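4.2 Failures at the ribbon end

Most of the lost grasps in our trials came from one place: the cut end of the strap or ribbon. The task was to gather a long soft item, pass a flat strap across it and close the strap by hand-over-hand motion of the two arms. When the strap lay flat, the planner chose a point near its end, and the fingers came down with the correct opening. The trouble began when the strap crossed over itself. In this case the wrist view contains several strips of the same colour, and a thin woven material lets the table show through, so that the edge of the upper layer is weak.
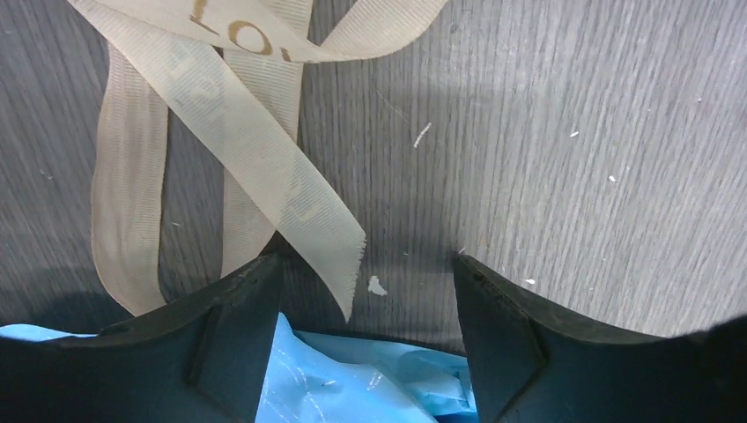 Figure 4. Wrist view with a folded ribbon before the open fingers.

Saranya Krishnan, reading an early draft, objected that we had called this a perception error too quickly. In her opinion the detector at Nivholm found the end often enough, and the fault was in the controller, which kept closing the fingers after the target had moved. We went back to the logs with this objection in mind and found that she was partly right. Of the 100 failed grasps which we examined, a large share had a correct target at the beginning of the descent. The target was lost in the last moments, when the fingertips hid the end from the wrist camera, and the controller then used the last known position without any check of its age.

This had a second effect, and we consider it a safety matter. With an old target the left arm sometimes closed on the item below the strap, and the right arm, which was waiting for the strap, continued to hold its own part. Both arms then pulled on the same item. The force limit, set in the Dutmont driver, was written for a single arm and did not consider this situation.
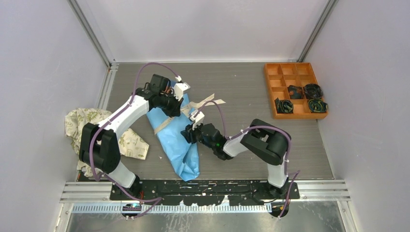

Figure 5. The two arms at work on a blue cloth with a strap across it.

The load passed through the cloth and reached each wrist as a slow rise, which stayed under the limit for longer than we expected. On one Saturday run the pull lasted roughly 4 seconds before the operator pressed the stop button. The arms were not damaged, but one finger pad had to be changed.

We made 2 changes. A target older than a fixed time is now refused, and the arm goes up and looks again. Also, the sum of the forces on both wrists is compared with a common limit whenever both grippers are closed. The second change follows a suggestion of Ramasamy, although our limit is lower. The first change makes the task slower, mainly with ribbons, where a second look is often needed. We have not yet tested either change with elastic straps.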